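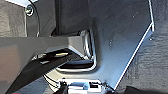
A hook wardrobe is a wardrobe in which clothing is hung from hooks fixed to the back or side walls of the compartment, with or without hangers, in place of a full-width rail. The form is used in hallways, guest rooms, staff change rooms and small bedrooms where the depth of a standard wardrobe can't be fitted. It is related to the peg rail and the coat cupboard, and the terms are sometimes mixed in shop catalogues.

Depth and layout

A rail wardrobe holds its hangers side-on, so the inside depth has to be greater than the width of a hanger. In common practice this means around 60 centimetres. A hook wardrobe turns the hanger so that it faces the door and can be built much shallower. The Poltby, a narrow model sold flat-packed by the maker Prekville, is 495 millimetres wide and takes two hooks on its back wall.

Capacity is the main limit. Garments hung face-on take up the full width of their hanger, and each added layer on the same hook pushes the front garment closer to the door. A compartment of this kind is generally used for clothes in current wear, with the rest kept folded elsewhere.

Hooks

Wardrobe hooks are usually a metal arm ending in a knob or ball. The rounded end spreads the load when a garment is hung directly by its collar, and it stops a hanger from sliding off the tip. The arm must stand far enough from the wall for the hanger to clear the panel behind it. Where the arm is too short, the hanger leans outward and one shoulder of the garment drops.

Hooks are fixed with screws into a solid panel, or through a thin panel into a batten behind it. Thin backing sheets held only in a groove are not suitable for direct fixing. The Miner pattern of hook, common in older change rooms, uses a round back plate with two screws set one above the other. Side-by-side screws are more likely to work loose under a downward load.

Supporting frames

Free-standing units and the tables or benches placed next to them may be carried on a tubular steel frame. The tube is bent or welded at the junctions, and a flat gusset plate is often added where several members meet. White powder coating is the usual finish for indoor use. Chips tend to appear first on the lower parts of the legs, where shoes and vacuum cleaners strike them, and can be touched up with enamel once the edges have been sanded.

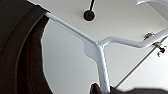

Hanging and folding

Shirts and jerseys are placed on the hanger with the shoulder seams lying along the arms. A hanger that is too wide forms a bump in the sleeve, most visible in jersey fabric. Pullovers and stretch tops can be passed over the hanger from the hem upward, so that the neckline is not pulled out of shape.

Heavy knits are better folded than hung. The garment is laid face down on a flat, clear surface, the sides are turned in to the width of the shelf, and the hem is brought up to the collar.
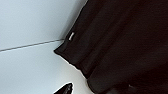

Where the shelf is shallow, the lower half is folded in thirds, leaving the rounded edge toward the front so that single items can be drawn out without disturbing the pile. Sewn labels at a side seam or hem give a quick check on which way a dark garment is facing, and the care label should be read before anything is steamed or pressed.

Dark and light garments may share a compartment once they are fully dry. New dark cotton can transfer dye to a neighbouring piece if either is damp. Leaving the door open overnight after putting away a wash is enough in most dry climates.

Variants

The Saludo type has side-wall hooks facing each other, which allows more hangers but needs a wider compartment. Other versions combine a short pull-out rail with a single hook at the back. Children's versions set the hooks lower and may leave out the door.

Common questions

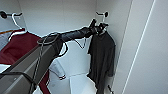 How many garments can one hook hold?

One garment on a hanger is the normal load, with a second light item over the top if the door still closes freely. Coats should have a hook to themselves. The weight limit depends on the panel and screws as much as on the hook, and the maker's figure should be followed where one is given.

See also

Clothes hanger
Coat stand
Peg rail
Valet stand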